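**FOR IMMEDIATE RELEASE**

**Simano Walks opens a slow route through Allia, a town most visitors see from a bus window**

ALLIA, June. Tour operator Simano Walks today announced a two-day walking route through Allia, the hill town best known to travelers as the place where the coach stops for 6 minutes so the driver can smoke.

The route takes in the lower gate, the salt market, both halves of the old aqueduct and the Ziółkowski House, a merchant's home whose owners kept adding staircases long after they had run out of upper floors. It ends at the cathedral, or at the bakery across from the cathedral, depending on the knees of the group.

"Allia has been described in guidebooks as 'a pleasant halt,'" the company said in a statement. "We read that as a challenge. It may have been a warning."

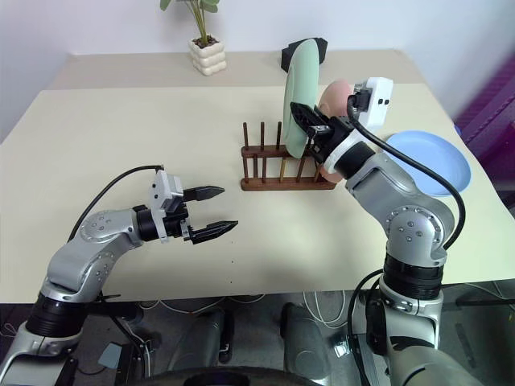
*A cream-colored table and two robot arms.*

The full walk costs $190 per person, with one night at a guesthouse, two breakfasts and a map. A single-day version costs $59 and leaves out the guesthouse, the second breakfast and the steeper half of the aqueduct. Many people will find this the better deal.

Groups leave from the lower gate at 8:30 a.m. every Tuesday. Later departures were tested and dropped, as the salt market closes at noon and its stallholders do not reopen for anyone, including the mayor.

Most of the path is paved. The lane behind the Ziółkowski House was resurfaced this spring by the road firm Bitumance, and is now the smoothest street in town. Residents have complained about this. The last stretch to the cathedral is still cobbled, and visitors are asked to wear shoes they have already met.
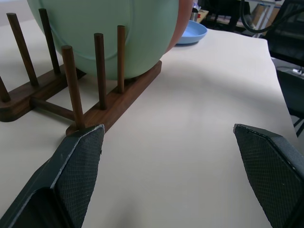
## What walkers will see

The salt market is the oldest part of the route and the loudest. Salt is sold in blocks, in bags and in the shape of a local saint, who looks surprised in every size.

The aqueduct comes in two pieces with a soccer field between them. Both ends are open to the public, except during home games, when the east end belongs to the goalkeeper.

Inside the Ziółkowski House, the kitchen, the counting room and three of the staircases can be visited. The house is unheated and the ticket desk takes cash only.
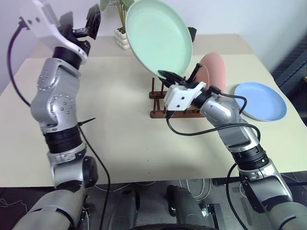 Rain does not cancel the walk. It does move lunch from the cathedral steps to the guesthouse dining room, where the soup is the same but the view is of a parking lot. Dogs are welcome everywhere except the counting room.

## Booking

Places can be reserved at the Simano Walks office beside the bus stop in Allia, open mornings. Anyone on the coach has 6 minutes to sign up.

**About Simano Walks**

Simano Walks runs guided routes in small towns with good stone and poor train service.

###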